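Seit September greife ich beruflich. Klingt komisch, ist aber so ziemlich die genaueste Antwort, die ich geben kann, wenn mich auf einer Feier jemand fragt, was ich gerade so mache. Vorher habe ich bei Morano verpackt, Modeschmuck und Kleinkram aus dem Onlineshop, acht Stunden am Band zwischen Kartons und Seidenpapier. Jetzt mache ich im Grunde dieselben Handbewegungen, nur eben mit zwei Greifern in den Händen, und am anderen Ende soll irgendwann eine Maschine stehen, die das von mir gelernt hat.

Ich wollte da schon länger was drüber schreiben, weil mich ein paar von euch nach dem letzten Beitrag gefragt haben, ob ich jetzt meinen eigenen Nachfolger anlerne. Ja. Vermutlich. Irgendwie schon. Aber der Reihe nach!

Morano hat im Frühjahr angekündigt, dass die Packlinie für Kleinteile automatisiert wird. Die Anlage kommt von Nodell, und Nodell braucht dafür Aufnahmen von Leuten, die wissen, wie man so Zeug anfasst. Also wurde in der Schicht gefragt, wer Lust hat. Ich hab mich gemeldet, ein paar andere auch, und die Hälfte der Kollegen hat uns zwei Wochen lang angeschaut, als hätten wir das Werkstor von innen abgeschlossen. Das hat sich inzwischen gelegt, so halb. In der Pause gibt es immer noch Sprüche.

Gearbeitet wird an normalen Tischen, in normalen Wohnungen, mit normalem Durcheinander drumherum. Das fand ich am Anfang total schräg (ich hatte mir ein Labor vorgestellt, mit Kittel und allem). Die Maschine soll aber nicht nur auf einer grauen Platte klarkommen, also wechseln Tischdecken, Licht und Hintergrund ständig. Man setzt sich hin, nimmt in jede Hand einen Greifer, und dann wird geübt: aufnehmen, rüberheben, ablegen, loslassen, zurück. Eine Aufnahme soll unter 90 Sekunden bleiben, sonst wird sie verworfen. An einem guten Tag schaffe ich 60 davon, an einem schlechten hab ich nach 49 keine Lust mehr und mache Kaffee.

Am meisten Nerven kosten mich die Perlenarmbänder. Ein Karton ist dankbar, der hat Kanten, der bleibt, wie er ist. Ein Armband macht, was es will. Packst du es an einer Stelle, hängt der Rest irgendwohin, und wenn du zwischen zwei Perlen erwischst statt auf einer, rutscht es dir weg. Mit den Fingern spürt man das vorher. Mit den schmalen Greiferbacken spürt man erst mal gar nichts, da muss man hinschauen und sich erinnern, wie es beim letzten Mal war.
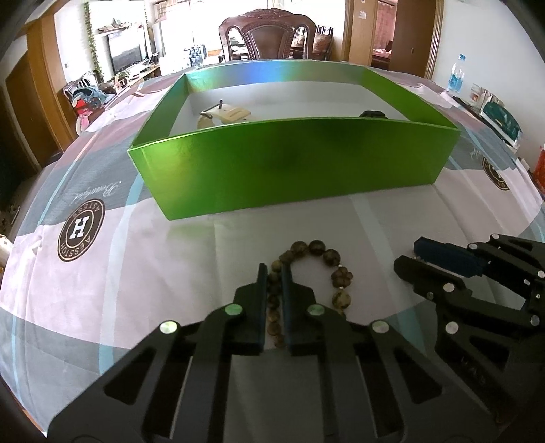 ## Und was heißt das jetzt für die anderen?

Das ist die Frage, bei der ich am längsten vor dem leeren Textfeld gesessen habe. Bei Morano geht es um die Kleinteillinie, und die Ansage lautet: keine Kündigungen, aber frei werdende Stellen werden nicht nachbesetzt. Wer bleibt, macht Kontrolle, Nachfüllen, Störungen. Für manche ist das super. Eine Kollegin mit kaputten Schultern hat richtig aufgeatmet, die kommt nach der Schicht jetzt noch die Treppe hoch, ohne zu fluchen. Für andere ist es Mist, vor allem für die, die über die Stückprämie ordentlich was dazuverdient haben. Die Prämie gibt es an der neuen Linie nämlich nicht mehr. Mir fehlen die 500 Euro vom Weihnachtsgeschäft auch, da brauche ich gar nicht so zu tun.

Was ich unterschätzt habe: wie sehr sich das Reden verändert. Am Band haben wir den ganzen Tag gequatscht, die Hände liefen von allein. Beim Aufnehmen geht das nicht, da bin ich so konzentriert, dass ich abends manchmal merke, dass ich seit Stunden mit keinem Menschen gesprochen habe. Und an der Testlinie im Werk Monti, wo die erste Anlage schon läuft, erzählen sie dasselbe. Einer steht hier, einer da, dazwischen viel Maschine. Die haben sich jetzt eine gemeinsame Pause erkämpft, die vorher einfach so passiert ist.

Dafür fragt mich zum ersten Mal seit Jahren jemand, *wie* ich etwas mache. Bei der Schulung in Gedthorpe (ja, dafür durfte ich sogar fliegen!) saß ich mit Leuten von Nodell zusammen und sollte erklären, warum ich ein Armband erst ein Stück zu mir ziehe, bevor ich es anhebe. Ich hatte keine Ahnung. Ich hab es dann zehnmal hintereinander gemacht, und irgendwann fiel mir ein, dass es sich dabei ein bisschen ordnet, also die Perlen rutschen nach und verhaken sich weniger. Das hat mir keiner beigebracht. Das hab ich mir am Band so angewöhnt, und jetzt steht es in deren Anleitung. Ich war schon ein bisschen stolz, und auf dem Rückflug dann auch ein bisschen sauer, dass es dafür erst so ein Projekt gebraucht hat.

Ob ich es wieder machen würde? Ich glaub schon. Mein Vertrag beim Aufnehmen läuft noch bis zum Frühjahr, danach geht es zurück an die Linie, und dann schau ich mir das Ding mal an, wie es meine Armbänder einpackt. Falls ihr bei euch im Betrieb auch gerade so eine Umstellung habt, schreibt mir gern was in die Kommentare, vor allem, wie das bei euch mit den Prämien geregelt ist. Unser Betriebsrat sammelt gerade Beispiele und ich hab versprochen, mich umzuhören.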